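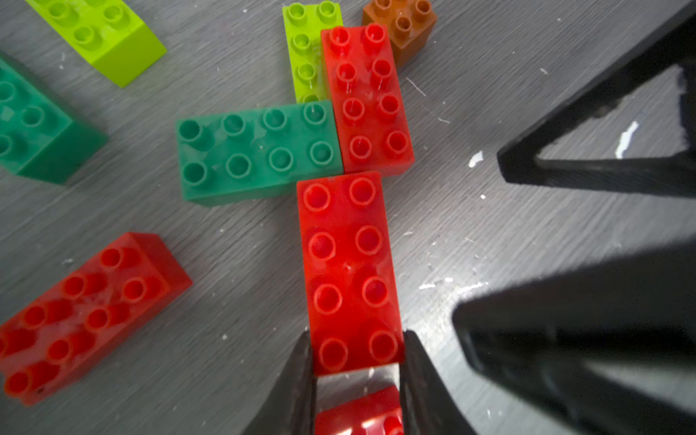

Jul 9, 2022
Pallau bench, brick sorting cell

Spent most of the day on the working rules for this bench. The ones we had were written in December for the old pick-and-place job and half of them talk about a conveyor we no longer have. Writing the new set down here first, then it goes on the Pallau wiki once people have had a chance to complain.

Starting point for today: big toy bricks, mostly 2x4, mixed colors, dumped on the table and left how they fell. Task is to take one brick by its long sides and lift it clear without dragging the neighbors. The piles where bricks touch are the ones that matter. A red one between the fingers with another red one right up against its end is about as awkward as I want for now, and the green ones jammed in next to them make it worse. We do no tidying before a run. If a brick lands leaning on another, it stays leaning.

Rule 1. Layouts are dumped, never placed by hand. I caught myself nudging two bricks apart this morning so the right finger would fit. Threw that run out and noted it. If the finger doesn't fit, the run is logged as "no approach" and we go on to the next.

Rule 2. Speed near the table is capped at 17 percent of arm maximum, both in teleop and in playback. The cap is set in the Momar config file, under the bench profile. Check that the bench profile is the one loaded. The default profile has no cap and loads itself after every restart. I have asked for that to be changed and will ask again.

Rule 3. Hands out of the reach circle while the motors are on. This includes picking up a brick that went off to the side. Hit pause, wait for the status line to say HOLD, then reach. Pausing in the Maksymiv viewer does NOT pause the arm, it only freezes the picture. Two people have now made that mistake, one of them me. I put a strip of tape over that button on the touchscreen until the label is fixed.

Rule 4. E-stop within reach of the person driving, on the side of their free hand. Test it at the start of a session and write the result in the log even when it's fine. A blank in that column means not tested.

Rule 5. Wipe the table before a session. The surface has a lot of small white specks on it and I can't tell by eye which are scuffs in the finish and which are loose bits. Went over it with a damp cloth after lunch. The scuffs stay, obviously. Anything that comes off goes in the trash and not onto the floor by the rail. Wipe finger pads too, dry cloth only.

Rule 6. Grip force. Start at the low setting and step up once if the brick slips. No second step. These bricks are hard plastic and will take more, but the same fingers go on the Dulatlow job next and I don't want the pads chewed up before then. If it slips after one step, log it as slip.

Rule 7. Labels. One of: lifted, slip, neighbor moved, no approach, operator stop. We had a sixth, "other", and it ate everything. Removed it. If a run fits two labels, use the one that happened first. "Neighbor moved" means any visible shift of a brick that wasn't the target, even if the target came up clean. I know this makes our numbers look worse. Dulatlow count it that way and we need to be able to compare.

Rule 8. Keep the failed ones. No deleting from the session folder for any reason. Bad runs get a flag in the sheet. The hand-nudged one from this morning is in there with its flag on.

Numbers for the afternoon, with the rules as above: 97 runs logged, 4 of them operator stops. All four were me letting go of the handle early when the wrist camera view got crowded. When the arm parts take up the right side of the view it's hard to judge the gap on that side, and the glare off the red bricks doesn't help. Tried the blind half down, a bit better. Would like a diffuser on the overhead lamp before we say anything about slip rates by color. I didn't break the other runs out by label yet, the sheet export is still writing the label column as text.

Target for the set is 300 runs under one version of the rules. If we change a rule partway through, the count starts over. That was the argument last time and I'd like it settled in writing before we are deep into it - so if you object to something above, say so this week.

Open points:

- Dark green on gray. The viewer's contrast is poor and I've lost the edge of a brick more than once. Either brighten the display or accept more "no approach". No software sharpening on the recorded stream, only on the operator's screen.

- Small bricks. There is a brown 2x2 in the mix and the fingers can take it either way around. Do we require a fixed orientation for it? I'd say no, but write down which sides were gripped.

- Bricks at the edge of the wrist view. My feeling is they can be picked only after the arm has moved so the whole brick is visible. Not a rule yet. Tried it both ways today and didn't log the difference, so no data.

- Who signs off on a session. At the moment the person driving also checks their own labels. Should be someone else, even if they only look at one in ten.

- Spare finger pads. One set left in the drawer. Ordered more, same part as before.

Left the arm parked and powered down, bench profile saved, tape still on the viewer button. Bricks are on the table as they were after the last run, please don't sort them. The log sheet is in the usual place, second tab.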